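4.2 What we ask operators to do before the fingers close

I want to spend some time on the pre-grasp rules, partly because they're the ones people argue with us about, and partly because I was on the wrong side of that argument for most of the project. When Deirdre Hennessy first drafted them in March I thought they were fussy. We were picking up blocks! How much procedure can a block need?

A fair bit, as I found out when I sat down with the early recordings. Our first set of demonstrations had been collected with no written rule about the moment before closure, and the operators had each made up their own. Kieran Lenihan liked to come in fast and shut the fingers while the arm was still moving. Kyung-hwa Um came to a full stop every time, had a look, and then closed. Both of them got the block (they're both very good), but a policy trained on the two styles mixed together did something in between that neither of them would ever do, a sort of half-hearted slowdown with the fingers starting to shut too early. We threw out 84 episodes from that period and I still wince a little when I think about it.

So the rule we settled on, which we call the open hold, goes like this. The operator brings the gripper down with the fingers open until the target sits in the gap between them. Then the arm stops. It stays stopped for 11 control steps, and only after that may the fingers start to close. If the operator has to nudge the arm sideways during the hold, the count starts over. If they've nudged it twice, they back off and approach again, and the episode gets a flag in the log so we can decide later whether to keep it.

The wrist view at the hold is what our reviewers check first (Figure 3).

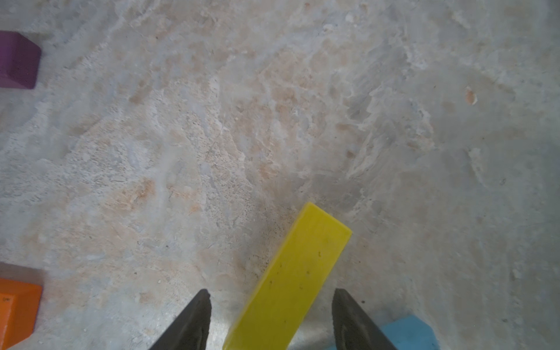 Figure 3. Wrist view with the gripper open and the yellow block between the fingers, before closure. Other blocks are partly in view.

Reviewers get three things to look for, and I'd encourage anybody borrowing this protocol to keep the list that short. Are both fingertips visible? Is the target between them? Is there anything else that a finger could catch on the way in? The third one is where most of our disagreements came from. A neighbor that shows up next to a finger in the wrist view might be well clear of it or might be right up against it, and you often can't tell from a single view. Tin-yau Tam wanted to reject every episode with a neighbor overlapped by a finger. Naledi Van der Merwe pointed out (correctly, I think) that this would leave us with a dataset of lonely blocks and a policy that panics in clutter. Our compromise was that overlap in the view is fine, contact is not, and when a reviewer can't decide, they step through the frames on either side of the hold and write down what they saw. They don't get to write "probably okay." We banned that phrase after the first week.

I should say something about angle too. We don't require the block to be lined up squarely with anything in the room, and we tell operators to leave it wherever it lands. Early on, people would tidy the layout between episodes without even noticing they were doing it, and we ended up with bars all pointing the same way. The rule now is hands off unless a block has left the work area. The diagonal cases are more annoying to teleoperate and I've heard plenty of grumbling about them, but they're the ones I'd least like to lose.

Backgrounds get the same treatment. Marks, stains, rough patches and so on are left alone, and nobody retouches the recordings afterward. One of us (fine, it was me) once proposed masking out everything but the blocks, and Deirdre asked whether I planned to mask the customer's floor as well.

As for cost, the hold makes each episode a bit longer, and across 2,000 episodes that adds up to real operator hours. We tried a shorter hold and went back. With fewer steps the reviewers kept landing on frames where the arm was still settling, and they spent more time arguing than we'd saved in collection. Review is done in batches of 30, with two people per batch working separately, and any split decision goes to a third person who hasn't seen the first two sets of notes.

Our logging tool, Sirka, enforces the step count but knows nothing about contact, so that part of the rule still depends on a person looking. I'd like to automate it at some point, and we come back to what that might take in Section 6.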